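비스베리(Visberg) 부품 정리 트레이 세트, 매트까지 한 번에

안녕하세요, 에키츠(Ekitz) 공구·정리용품 코너예요. 저는 주로 작은 부품 담는 통, 작업 매트, 서랍 칸막이 같은 걸 골라서 올리는 사람이고요. 이번에는 제가 제 책상에서 직접 쓰다가 이건 꼭 들여놔야겠다 싶어서 가져온 세트를 소개할게요. 이름은 비스베리 트레이 세트. 반투명한 통 두 개에 파란 얕은 트레이 하나, 그리고 바닥에 까는 갈색 매트가 한 묶음이에요. 구성은 정말 단순하죠?

저는 집에서 취미로 조그만 스위치 박스를 만들어요. 버튼 몇 개 달고, 커넥터 물리고, 선 정리해서 케이스에 넣는 그런 거요. 예전에는 부품을 그냥 과자 상자 뚜껑에 쏟아 놓고 했는데, 나사 하나 찾다가 저녁이 다 가는 날이 많았어요(가족들이 밥 먹으라고 부르는데 저는 책상 밑에 들어가 있고요). 그래서 얕고 넓은 통을 찾기 시작했고, 이것저것 사 보다가 여기까지 왔습니다.

먼저 흰색 반투명 통부터요. 벽이 뿌연 우윳빛이라 속이 훤히 보이지는 않는데, 밑에 깐 매트 색이 은은하게 비칠 정도는 돼요. 저는 이 정도가 딱 좋더라고요. 완전히 투명한 통은 조명 아래서 번들거려서 오래 보고 있으면 눈이 피곤해요. 테두리가 벽보다 살짝 도톰해서 손가락으로 잡고 들 때 느낌도 괜찮고요. 그리고 제가 제일 좋아하는 건 안쪽 모서리! 둥글게 빠져 있어서 작은 부품을 손끝으로 쓱 밀면 벽을 타고 올라와요. 각진 통 구석에 와셔가 끼어서 핀셋으로 후벼 파 보신 분들은 무슨 말인지 아실 거예요.

가운데 두는 파란 트레이는 얕아요. 색이 꽤 진하고 쨍한 파랑이라 처음 보면 좀 튄다 싶을 수 있는데, 검은 선이나 검은 커넥터를 올려 보면 생각이 달라져요. 검은 부품은 어두운 책상 위에서 진짜 안 보이거든요. 저는 케이블처럼 제멋대로 말리는 물건은 무조건 파란 트레이에 둡니다. 깊은 통에 넣으면 선끼리 엉켜서 하나 꺼낼 때 줄줄이 따라 나오는데, 얕은 데다 느슨하게 펼쳐 놓으면 끝이 어디인지 바로 보여요. 둘레에 턱이 올라와 있어서 굴러가는 것도 어느 정도 막아 주고요.

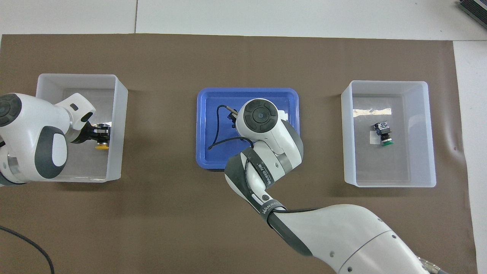 Harpreet Kennedy 님은 상품 후기에 파란 트레이를 지금 손대는 부품만 올리는 자리로 정해 두고, 양쪽 통에는 아직 안 쓴 것과 다 쓴 것을 나눠 담는다고 적어 주셨어요. 처음 일주일은 자꾸 반대로 넣게 되더니 왼쪽은 꺼내는 통, 오른쪽은 넣는 통이라고 마스킹테이프에 써 붙이고 나서 편해졌다고 하시네요. 다만 매트가 처음에는 끝이 말려 올라와서 책을 올려 두고 하룻밤 재웠다고 하니, 받자마자 쓰실 분들은 참고해 주세요.

저도 비슷하게 써요! 통, 트레이, 통, 이렇게 가로로 한 줄. 별것 아닌데 손이 왔다 갔다 하는 길이 일정해지니까 작업이 덜 어수선해요. 노란 캡이 달린 푸시버튼처럼 눈에 띄는 부품은 어디 둬도 잘 보이니까 반투명 통에 두고, 커넥터나 선은 파란 쪽. 이런 식으로 색 대비를 생각해서 나누면 눈이 훨씬 편합니다.

매트 얘기도 해야죠. 갈색이고, 책상 상판 대부분을 덮을 만큼 넉넉하게 깔고 쓰는 걸 추천드려요. 저는 흰 책상을 쓰는데 매트가 없을 때는 통을 옮길 때마다 드르륵 소리가 나서 밤에는 눈치가 보였어요. 깔고 나서는 그 소리가 거의 없어졌고, 나사를 떨어뜨려도 톡 하고 그 자리에 멈추는 편이에요. 다만 매트는 칼질용이 아닙니다. 커터칼 쓰실 거면 따로 재단용 매트를 위에 얹어 주세요. 제가 한 번 그냥 그었다가 자국을 냈거든요. 아직도 그 자국 위에 통을 올려서 가리고 있어요, 하하.

솔직하게 아쉬운 점도 적을게요. 첫째로 뚜껑이 없어요. 작업용으로는 뚜껑 없는 게 훨씬 편한데, 하던 걸 며칠 두고 가야 할 때는 먼지가 신경 쓰이죠. 저는 얇은 행주를 덮어 둡니다. 그리고 칸막이도 안 들어 있어요. 나사를 길이별로 나누고 싶으시면 같은 코너에 있는 분더리히(Wunderlich) 작은 컵을 통 안에 넣어 보세요. 20개 묶음인데 가볍고, 통 하나를 컵으로 채워 쓰는 분들도 많으세요. 파란색 말고 다른 색 트레이는 없냐는 문의도 꽤 받는데, 지금은 파랑만 들어옵니다. 회색도 들여 달라고 거래처에 졸라는 봤어요.

베드로우(Bedlow) 정리통이랑 비교해 달라는 분들이 계셔서요. 둘 다 써 본 입장에서 말씀드리면, 베드로우는 깊어서 보관할 때 좋고 쌓아 두기도 편해요. 대신 손을 넣으면 손목이 벽에 자꾸 닿아요. 책상 위에 펼쳐 놓고 계속 집었다 놨다 하는 일이면 저는 비스베리 쪽이고, 선반에 올려 두고 가끔 꺼내는 거면 베드로우를 권해요. 저희 집에는 둘 다 있습니다(정리용품을 정리할 통이 또 필요한 상황이에요).

꼭 전자 부품이 아니어도 돼요. 구슬 공예 하시는 분, 레고 맞추는 분, 단추랑 지퍼 나눠 두는 분들도 사 가셨어요. Izzati Lumbantobing 님은 씨앗 봉투 나누는 데 쓰신다고 하셨는데, 생각도 못 한 용도라 저도 봄에 따라 해 보려고요. 아, 음식 담는 용도로는 권하지 않아요. 그 용도로 나온 제품이 아니에요.

씻는 법은 간단해요. 미지근한 물에 주방세제 조금 풀어서 부드러운 스펀지로 닦고 그늘에서 말리세요. 식기세척기는 피해 주시고요. 거친 수세미로 문지르면 반투명한 벽에 잔기스가 생겨서 더 뿌예져요. 매트는 물티슈로 닦은 다음 마른 천으로 한 번 더 닦으면 되고, 접지 말고 돌돌 말아서 보관해 주세요. 접은 자리는 진짜 오래 갑니다.

자주 물어보시는 것들도 모아 봤어요.

통만 따로 살 수 있나요?
네, 반투명 통은 2개 묶음으로 따로 있어요. 파란 트레이와 매트는 아직 세트로만 나갑니다.

냄새가 나나요?
트레이랑 통은 거의 못 느꼈고 매트는 뜯은 날 조금 났어요. 창가에 걸어 두니까 다음 날은 괜찮았어요.

라벨이 잘 붙나요?
마스킹테이프는 잘 붙고 떼기도 쉬워요. 종이 스티커는 끈끈이가 남아서 저는 안 써요.

여러 세트를 한꺼번에 사고 싶어요.
공방이나 수업용으로 찾는 분들이 계신데, 40세트까지는 장바구니에서 바로 주문되고 그 이상은 문의 글을 남겨 주세요. 재고를 맞춰 보고 제가 답을 드려요.

배송 안내
이번에 들어온 수량은 266세트예요. 평일 오후 2시 전에 주문하시면 당일에 나가고, 월요일은 주말 주문이 몰려서 하루 늦어질 수 있어요. 매트는 말아서 따로 포장해 드립니다. 통이 깨졌거나 금이 간 채로 도착했으면 쓰지 마시고 상태를 찍어서 문의 글에 올려 주세요. 바로 새 걸로 보내 드릴게요.

세트 구성: 반투명 통 2개, 파란 얕은 트레이 1개, 갈색 매트 1장
함께 보면 좋은 상품: 분더리히 작은 컵 20개 묶음, 베드로우 깊은 정리통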